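To: League Clubs Mailing List
From: League Fixtures Office
Date: Monday, August 20, 2018
Subject: Re: Pitch allocation and kick-off times, opening rounds

Dear Club Secretaries,

Thank you to the clubs that replied to the draft schedule. Most of the replies concerned the shared ground at Gimaritz, and the message quoted below sets out the matter clearly enough that I am answering it on the full list.

> The Zament club has reviewed the draft and has two concerns. First, our second team is listed at Gimaritz on the same afternoon as the Edus first team, with kick-offs only one hour apart. There is one full-size field at that ground and the warm-up area cannot be used for league play. Second, the draft does not say which club is responsible for the touchline barriers and post pads when two home clubs use the field on one day. Last season this was settled by phone on the morning of the match, and one game started late as a result. We would ask that both points be decided before registration closes.
>
> Uriel Ocampo
> Fixtures Secretary, Zament

The first point is accepted. The draft was prepared before the ground confirmed that the lower field would remain closed for reseeding through the end of September. The Zament second team match will move to the morning, and the Edus match will keep its afternoon kick-off. The visiting clubs have been informed and have agreed to the change.

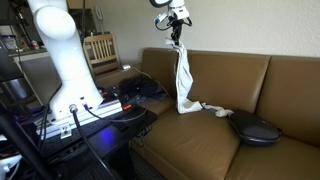 On the second point, the regulations require the home club to provide post pads, corner flags and a roped or railed touchline, but they were written for grounds with a single tenant. Until they can be amended, the following arrangement will apply at Gimaritz and at the Kanagaratnam ground. The club with the earlier kick-off will set out the equipment and leave it in place. The club with the later kick-off will take it down and return it to the store. Each club remains responsible for inspecting the field before its own match, and the referee's decision on whether the field is fit for play is final.

Player registration has gone well. The office has received 148 completed forms, and 6 more have been returned to clubs for a missing signature or an unclear date of birth. A player whose form has been returned is not eligible until the corrected form has been acknowledged in writing. Clubs are reminded that fielding an unregistered player results in the loss of any match points earned, whether or not the error was intentional.
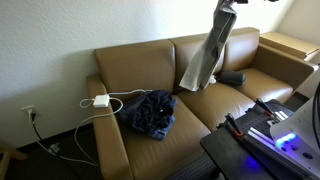

Front-row replacements were also raised by several clubs. The rule is unchanged from last season. Any team naming a full bench must include suitably trained front-row players, and the captain must identify them to the referee before kick-off. If a match goes to uncontested scrums, the referee will record the reason on the match card and the office will review it within 7 days.

Match cards should be sent by the home club on the evening of the match. Scores sent by text message will be used for the provisional table only. Please write players' names in full, as initials caused several errors in the appearance records last year.

The deposit for each team entered in the cup is 200 dollars, payable with the entry form. It will be returned after the team's last cup match, less any fines outstanding. A club entering two teams should send a separate form for each.

The revised schedule will be sent to this list in the first week of September. Any club that still has a conflict should reply to the office directly and include the round, the ground and the kick-off time requested.

Sincerely,

League Fixtures Office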